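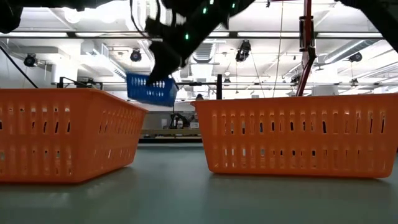 Teaching Robots by Demonstration: Questions We Keep Getting

Compiled by Mwanahawa Lukumay for the Kashindye Automation Desk. We don't sell robots and we don't take money from people who do.

What does "teaching by demonstration" mean?

A person moves the robot through a job, the system records it, and software tries to work out how to do the job again without the person. You can hold the arm and push it where you want it, or you can drive it from a distance with a controller or a second arm. Vendors like to say the robot "watches and learns." What it has is a pile of recorded joint positions and camera pictures. Whether it learned anything is a separate question and should be tested separately.

Is putting baskets on a shelf a fair test?

Fairer than most. Baskets have thin rims and slotted walls, and they sit at whatever angle they were left in. A gripper has to come down on the rim at a decent angle or the basket tips. Still, they are light, brightly colored and hard to break. If a vendor shows you baskets and you pack glass jars, ask to see glass jars.

By hand or by remote control: which is better?

Depends who is selling. Guiding by hand is easy to pick up, and you can feel when the arm is pushing against something. It's also tiring, and your own arms and body end up in the camera's view. Remote control keeps you out of the way and makes two-arm jobs possible for one person. On many setups you feel nothing through the controls, so you squeeze too hard or stop short.

We'd start with remote control for anything that needs two arms. We would not believe anyone who says an operator is good at it after a morning.
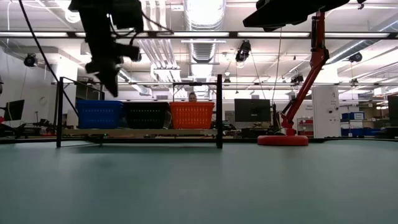 BRIMIA, April 14, 2018

The answers from this point down were rewritten after readers wrote in about the Alus training package and its Flurkeo recording software. We have left the older answers alone where they still hold up.

How many demonstrations do I need?

The Alus brochure says 20. Our own log says we recorded 45 of one simple pick-and-place job before we were willing to let the arm try it alone, and then we went to 100 when we started turning the baskets. Every new color, angle or shelf height you care about needs to be in the recordings. Ask the vendor what was varied. If the answer is "nothing," the count means very little.

Does a bad demonstration hurt?

Yes, and the software won't tell you. We threw out 14 recordings where the operator hesitated, backed up or bumped a rim. Flurkeo had marked all of them as good. Keep a paper log next to the operator and write down the bad ones as they happen -- going back through the files later is miserable.

Why put a camera at the gripper if there is already one over the table?

The far camera loses sight of the fingers whenever the arm gets in the way. One at the wrist travels with the gripper and keeps the fingertips in view right up to the grasp. It has its own trouble: the picture smears when the arm moves fast, and a basket close to the fingers can hide plenty of the table. Use both, and look at the raw video before you sign anything. Sales videos are not raw video.
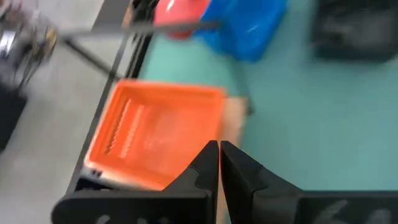

Can any employee do the teaching?

In theory. In practice two operators will do the same job in two different ways, one lifting from the near rim and the other from the side, and the software may blend them into something neither of them would do. Pick one method, write it down, and have everyone stick to it. Then expect a few weeks of practice that no quote we've seen puts a price on.

What should I ask to see at a demo?

Ask them to shut off the remote control and step back from the desk. You would be surprised how often a "learned" task has somebody driving it. Then mix up the table yourself. Leave a few baskets on the shelf and put the others down crooked, one near a rail and one close to something the arm shouldn't hit, like a lamp. 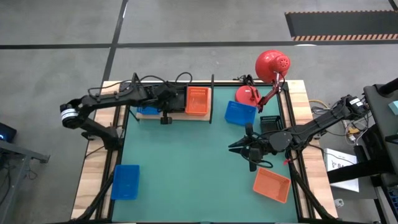 Stay for a full run, and ask for a second one with the baskets moved again. A single good pass proves that it can happen once. Write down each time a person touches the table or the controls, and don't let a reset go by as "just tidying up."

Is it cheaper than regular programming?

Maybe, if the job changes often. For a job that never changes, with parts that always arrive in the same spot, a plain programmed arm will likely do it faster and you can read the program when it goes wrong. We have asked Alus for a side-by-side cost comparison. They sent the brochure again.

Will you be testing the newer version?

In June, if the loan comes through. Send questions before then and we'll add the ones we can answer.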